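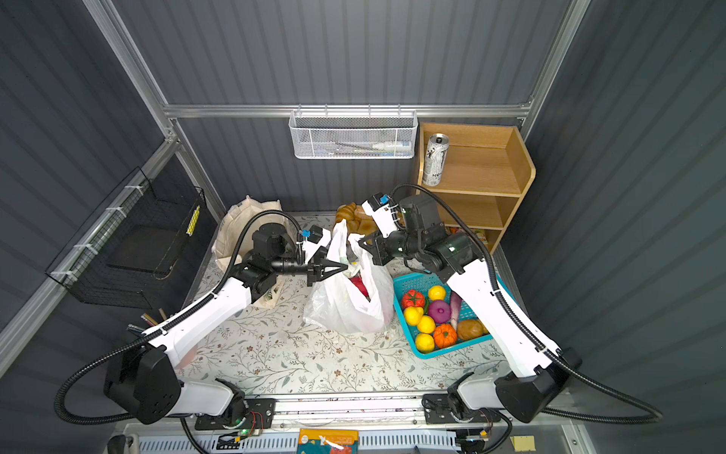
*Fig. 1. Two-arm cell, grocery task. The left gripper holds the gathered top of the bag; the right one is just above it.*

## Unit 6: Can a machine put the shopping away yet?

Short answer for the exam: parts of it, slowly, in a place set up for it.

**Why bags are hard**

A box has the same shape every time. A thin plastic bag changes shape whenever it is touched, and the film is see-through and shiny, which confuses depth cameras. In Fig. 1 something red shows through the plastic, but a program still has to guess where the film ends and the goods begin. The mesh basket beside the bag is an easier target – its sides hold their shape and the toy vegetables lie in plain view.

**Why two arms**

One gripper can lift a bag. Opening one usually takes two: one to hold, one to pull the handles apart. The arms must also stay out of each other's way, and on a small table that takes up much of the planning.

**Reading: Čierny, the Nolto trials**

- 150 attempts at unpacking one bag, 146 with no item dropped
- same bag type and same table throughout
- with bags the system had not met before, results fell sharply

Treat the first figure with care. A home has more than one kind of bag.

**Shop floor**

Benedetti's notes on the Plandum packing line make a similar point. Rigid cartons were automated years ago. Soft packs still go to people – 644 per shift at one station.

**For next time**

Read Benedetti, section 3. Pick one chore from your own kitchen and write down each grasp it needs. One page is enough.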